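# About Levunia

Levunia is a small company for kitchen and pantry organizing. It was founded by Shoaib Minhas, who worked before in the storeroom of a hotel and learned there how much food is lost only because it stands in the wrong place.

We began with four clients in the Nolte district. Today we take care of 111 homes and also the kitchen of the Tetia language school, where lunch is cooked every day except Sunday.

Our way of working is simple. First we take everything out of the cupboards and put it on the table. Then we sort it together with you — we never throw away a thing without asking. After this we measure the shelves and choose the containers. A first visit is limited to 26 shelves, so that the work can be finished the same day.

We prefer plain containers in pale colors. On a dark stone-look tabletop they are easy to find, and in a deep cupboard they make the back corner a little brighter. 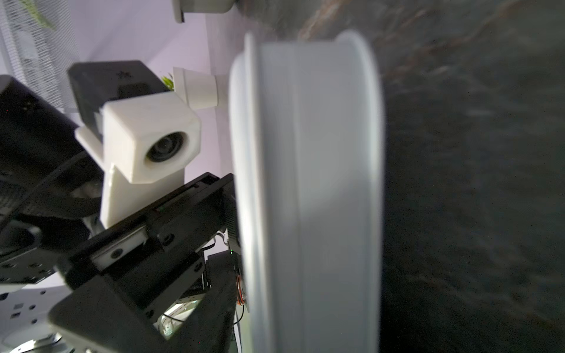 The large sizes we keep for flour, rice and pet food, and the small ones for tea and spices. In our store in Zirkerum we have 600 pieces, and you may borrow some of them for a month before you decide to buy.

Visits are possible in the morning and, from June, also in the evening.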